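Kurkberg Family Remembrance Concert: where we are as of July
A progress report for our friends at the Fülöp Fund

Hi Monique and everybody at the fund,

You asked for a short update and I promised to keep it under ten pages, so I'm going to try very hard (Vasilis has hidden my thesaurus). We're a bit past the halfway point of the grant and the concert has a hall, a choir, most of a band and a printed program that is still missing its back page.

The big news is the hall. We had penciled in the school gym, the same as last time, but the gym floor is being redone and we had to move. The Wolik Theater said we could have their main room for the evening at the community rate, and it seats 300! I walked through it with Viktória on Monday and she sang one line from the stage with no microphone, and I could hear every word from the back row. The ramp on the side door is steeper than I'd like. The theater manager is going to have two ushers there from the time the doors open.

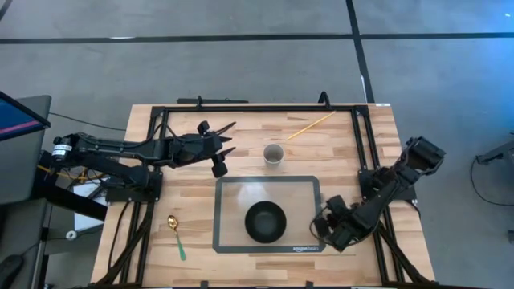 Will families still be able to come for free?
Families who have lost a child come free, and so do the brothers and sisters, grandparents and whoever else they want next to them. Your grant covers those seats. Everybody else pays at the door or online, and that money goes to the grief support group for the coming year.

So far 212 seats are spoken for. A good chunk of those are families who came last year, and I've loved getting their notes back with the reservation slips. One dad asked if he could read a poem his daughter wrote in second grade, and we've put him right before the intermission. We still have the name reading to sort out. Last time it ran long and people in the back couldn't hear, so Bit-na is going to read this time, with the piano very low under her, and we're asking families to send us the pronunciation when they send the name.

Music is in good shape. Viktória has the choir rehearsing the opening and closing songs, and Flullolo (the folk group, they were the ones with the accordion) are giving us a half-hour set for nothing but gas money and supper. We lost our cellist to a new job out of state. Bit-na has a former student in mind and I should know more soon. 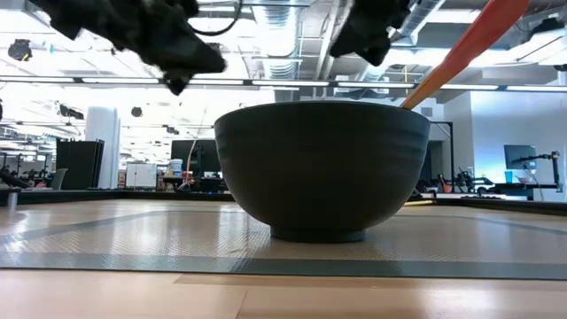

Dark bowl with an orange stick resting in it.

Money, then. We're under on printing and over on sound. The Wolik's own speakers are fine for talking but a little thin for a choir, so we're renting 4 extra microphones and paying a technician for the evening, and I moved what was left in the printing line to cover it. I think that's allowed under the terms, but please holler if it isn't and I'll fix it. Childcare came in right where we guessed. The full sheet is going to you separately with receipts, and yes, Vasilis checked my adding.

What's left: the back page of the program, the cellist, a second person for the quiet room, and parking, which is tight on that block. The church across the street has offered its lot if we have everyone out by 10 p.m., and I've said yes please.

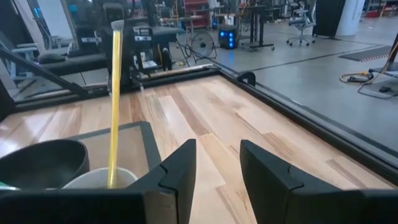 Skye Rennie
Concert Coordinator, Kurkberg Family Remembrance Concert

P.S. There are two seats on the aisle with your names on them. If you need more, tell me before the program goes to the printer and I'll move the choir parents back a row.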